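ok I promised a few people I'd write up the Trosetti game once I calmed down. I have not calmed down, so you get it in pieces

First thing. We were up 8 with two minutes left and I was already texting my sister. Do not text your sister with two minutes left

Prarkside started the full court press and our guards looked like they'd never seen one before. Three straight turnovers, all in the same corner, all on the same lazy pass over the top. You could hear Coach Mendes yelling "middle! middle!" from where I was sitting, and I was way up by the doors

Wanting Yao had fouled out by then and I think that's the whole game right there. She's the one who flashes to the middle and catches that pass. Without her there's just no outlet

Her fifth foul, by the way. I've watched the replay a dumb number of times and I still say she was straight up. Arms up, feet set, the other girl jumps into her. My dad says it's a foul. My dad is wrong

OK good stuff, because there was plenty. Yufang Gu had 19 and most of those came with a hand in her face. She's got this little hesitation move now going left that she did not have last year

Also Beatriz Morais came off the bench cold in the fourth and took a charge from somebody twice her size. Popped right up. The whole bench lost it

Overtime I can barely talk about. We got one basket in the first three minutes — ONE — and it was a putback

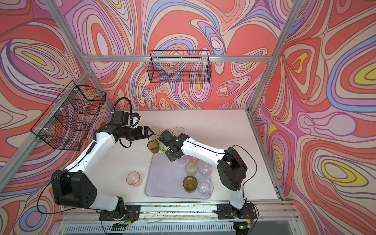

And then we still had a shot to tie it! Gu gets a clean look from the wing, it's halfway down, it rolls out. I've never heard 600 people make that noise before

Lost by 2. In a game where we missed nine free throws. You can do that math yourselves

People were already grumbling about Mendes in the parking lot and I don't get it. Yes, I would've called a timeout after the second turnover. She's also the reason we're even in games like this

What I want to see in practice is just press break, all week. Put Baoshan Yan's boys team out there against them and let them trap everybody until it's boring

Next one is at Castano and that gym is tiny and loud and hot. I'm driving, I have room for up to two more if you don't mind my playlist. Message me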